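Prarkora Tabletop Things

README for the object list, the layout notes and the photo set
Last updated 10 Sep 2019

What is in the set

Prarkora Tabletop Things is a catalog of 57 small household and play objects, with 400 photos of them on one table. Each object has an entry with a name, a color, a group, and a few notes on how it sits and what it gets mixed up with. Each photo has a list of the catalog objects in it.

The set grew out of a plain shelf inventory that Farzad Sadeghi kept at Nivitz. The original inventory had a name and a shelf number for each thing and no more than that. The colors, groups and handling notes were added later by Jamshid Tabrizi, who also did most of the photo labels.

The objects are the usual mix from a play kitchen shelf and a box of odd parts. Most are used together: food goes on plates and in bowls, bowls and plates go near the oven, and the colander goes wherever there is room. The parts group is smaller and has less to do with meals.

Folder contents

objects.csv — one row per object
photos.csv — one row per photo, with a list of object names
layouts.txt — notes on the table layouts
changes.txt — short log of renames and corrections
photos — the photos themselves, numbered

Column names in objects.csv are name, color, group, shelf and notes. Everything is lower case. Empty cells mean we have not filled them in yet, so please don't read them as "none."

Groups

dishes: plates, bowls, the colander
food: play fruit and other food pieces
bottles: anything with a cap that stands upright in normal use
appliances: the toaster oven
parts: propellers and other loose pieces

An object belongs to one group only. The ketchup bottle was in food until we split off bottles. If you have labels made before that change, the old name was food_ketchup and the new one is bottle_ketchup.

Layouts

There are 5 named layouts: kitchen, kitchen-sparse, fruit, dishes and parts. A layout is a loose starting arrangement. Objects get moved between photos, and the layout name only says which things were put out to begin with. Don't use it to work out where something is.

The kitchen layout is the one most people ask for. It has the toaster oven on one side of the table, the colander on the other, and dishes and food between them. The plate goes toward the back. Fruit is scattered on purpose, so that a strawberry may be on the open table, in a bowl, or close against something bigger.
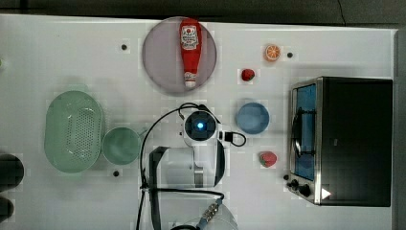 Kitchen layout from above: ketchup bottle on the mauve plate, light blue bowl, colander, toaster oven, orange slice and two strawberries.

Notes on the kitchen objects

plate_mauve. Large and round. The color is a pale pinkish gray and people disagree on what to call it. We settled on mauve after trying pink and gray, both of which were already taken by other entries. The rim is slightly darker than the middle. Other things are often placed on it, so check the object list before assuming it is empty.

bottle_ketchup. Red, with a white screw cap and a white label that has a small tomato logo on it. It is in the catalog as a standing object but in many photos it is lying down. The list has a posture column for this one entry, with the values standing and lying. We have not added a cap direction.

bowl_blue. Light blue, round, smooth. Under strong light it can look nearly white along the edge. The inside is a little darker than the outside.

colander_green. Oval, pale green, with a raised rim and a grid of small holes in the base. The word "strainer" appears in some early labels and means the same object. We kept colander because Farzad had already written it on the shelf.

oven. Toaster oven, black body, stainless-steel front frame, silver handle, glass door, two dark knobs. The blue you see through the glass is the interior and should not be labeled as a separate object. Jamshid found several early rows where someone had put it down as a second blue bowl. Those rows have been fixed. The oven is the biggest thing on the table and sets where everything else can go, so when you rebuild the kitchen layout, put it down first.

orange_slice. A round slice with a bright orange peel and a pale segmented inside. There is only one in the catalog. It is easy to lose and has been missing twice.

strawberry. Small and red, with a green leafy top that is not always showing from above. Strawberries do not have separate names. If there are two on the table the list has strawberry twice. We tried strawberry_a and strawberry_b and gave up on it, as the labels kept swapping from one photo to the next.

How the labels were made

One person listed the objects in each photo, and a second person checked the list without seeing the first. Where they differed, the two sat down and looked again. Most of the differences were about color words or about whether a thing mostly hidden behind another should count. The rule is that it counts if you can tell which catalog object it is. A red patch that could be a strawberry or could be something else goes into the notes column as "red, unclear."

Labels do not include position, size or outline. We have been asked for outlines and would take them if someone wants to draw them.

The table surface, the background and anything else that isn't in the catalog are left out of the lists. The lists are not a full description of a photo.

The parts group

Parts come from a separate box. They were added so that the catalog would have shapes in it other than round food and round dishes. The propellers are the most used. They have thin edges and no obvious top, and they look like a different object each time they are turned. A propeller seen edge-on has been labeled as a spoon, a clip and a leaf, all in the same week.

For this group the close views are more help than the wide ones. Several of them are soft or blocky. We have kept them in, with the word "soft" in the notes column.

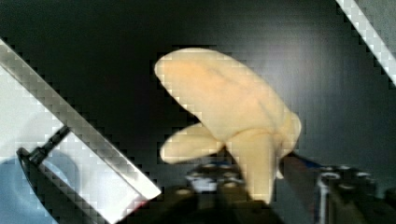

Parts group, propeller_cream: pale cream, three blades, tilted, close view.

Notes on propeller_cream

Three blades joined at a hub. Which blade looks largest depends on how the piece is turned, so please don't use blade size as a way of telling one propeller from another. Use color. The cream one can pick up a warm or peachy tint in places, and under other light it may be taken for white. There is no white propeller in the catalog. If you have "propeller_white" in your labels, change it to propeller_cream.

Count it as one object. A few labelers entered each blade as a separate part, and the row totals came out wrong until we caught it.

Suggested uses

The catalog is fine for practice in naming things, for sorting exercises, for checking a list against a photo, and for arguing over color words. The Mousavi reading group used the food and dishes groups to write short place descriptions ("the strawberry next to the bowl"), and those sentences are kept with the group's own materials — ask them if you want a copy.

It is a small set. Every photo has the same kind of table in it, and the same few objects turn up again and again. We would not use it to say anything about kitchens in general.

Known problems

Colors are by eye. We did not use a chart.

The fruit layout has fewer photos than the others, 20 in all, and most of those include the orange slice. Strawberries are more evenly spread.

The notes column mixes two kinds of remark, some about the object and some about the photo. They ought to be in separate columns.

The shelf numbers in objects.csv are from before the shelves were moved. They are of no use to anyone outside Nivitz and of limited use inside it.

Changes

Split bottles off from food.
Renamed strainer_green to colander_green.
Renamed plate_pink to plate_mauve.
Removed the false second blue bowl from the kitchen rows.
Merged blade entries into propeller_cream.
Added posture for bottle_ketchup.

Corrections

Send the photo number, the label as it stands and the label you think it should be. Farzad Sadeghi handles the object list and Jamshid Tabrizi handles the photo labels. Corrections are added in September along with any new objects. Next to go in is a box of cups from Dustesine, once we agree on what to call the colors.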